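Call for participants: sceptics wanted for the Akl robot demonstration

We are looking for eight members of the public to attend a demonstration by Brillimis at the Urnport workshop and tell us, in writing, whether it is worth the money. You do not need to know anything about robots. If you have sat through a sales talk and left unimpressed, you are well suited.

The claim is that Akl, a pair of robot arms, can tidy up after small children. Prorcombe Nurseries has been asked to pay for a trial. I sit on neither side, and I have read the brochure twice without finding out how often it drops things.
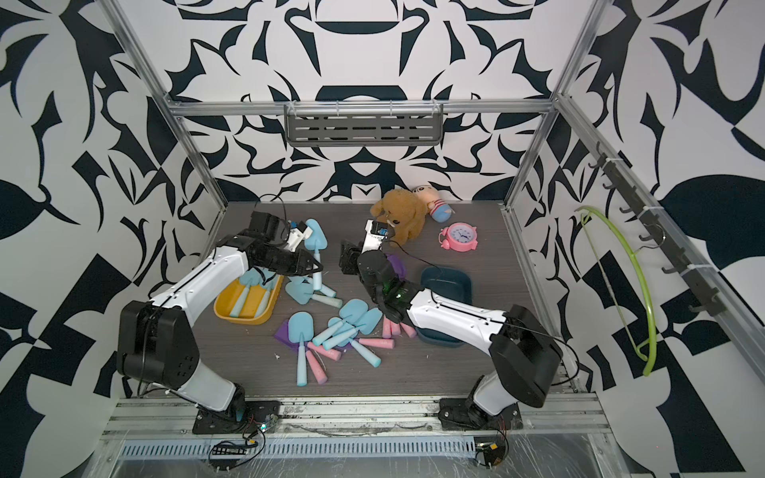 Your job is to watch two sessions, keep your own notes and ask awkward questions afterwards. The brochure says 2,403 successful pick-ups and leaves out the failures, so please write down every fumble. Toy spades lying across one another, as the light blue ones do near the middle of the floor, deserve more of your attention than a teddy bear slumped by the back wall. Ask who sets out the toys, and ask to have them set out differently.

You should be over 18, able to stand for short spells and free of any link to Brillimis. Parents and nursery staff are especially welcome. We pay travel and give you lunch. There is no fee, and no one will see your notes before they are handed in.

The report goes to Prorcombe in February and must not exceed 800 words.

Write to Anika Abernathy at the Urnport office by 8/19/26, saying what would change your mind.

Vaughn Obi, independent reviewer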